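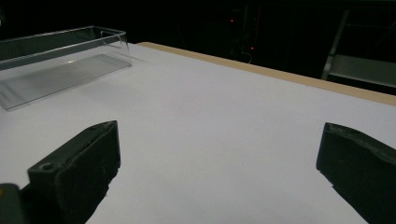 Can a Robot Tidy Your Room Yet?

Short answer: no. Put your socks away.

Longer answer: it depends what you mean by tidy. Take a clear plastic tray on a white table. You could pick it up while yawning. For a robot with two chunky fingers, a tray like that is a puzzle.

Why is see-through stuff so tricky?

A robot often finds things by looking for their edges and colors. A clear tray hardly has a color. You see the table right through the bottom, and the rim is mostly thin, shiny lines. You know it's a tray because you've met plenty of trays. The robot has to learn that, usually by practicing until any sensible person would have gone home.

What about the grabbing part?

Try it yourself. Tape your fingers together so you have a thumb and one big mitten, then lift an empty lunch box by its side. Squeeze too softly and it slips. Squeeze too hard and it bends. Now do it with a sandwich inside – an old one, please.

Toàn Huỳnh teaches robots at a workshop called Nultik. "My niece is 5 and she clears the table faster than anything I've built," he says. "She also complains more, so it's close."

So what can they do?

Some robots vacuum floors, and some carry boxes around big warehouses. They do best when the job stays the same every time. Your bedroom is never the same twice, and that includes whatever is under the bed.

Word to know

Gripper: the part of a robot that holds things. It can have two fingers, more than two, or a suction cup and no fingers at all.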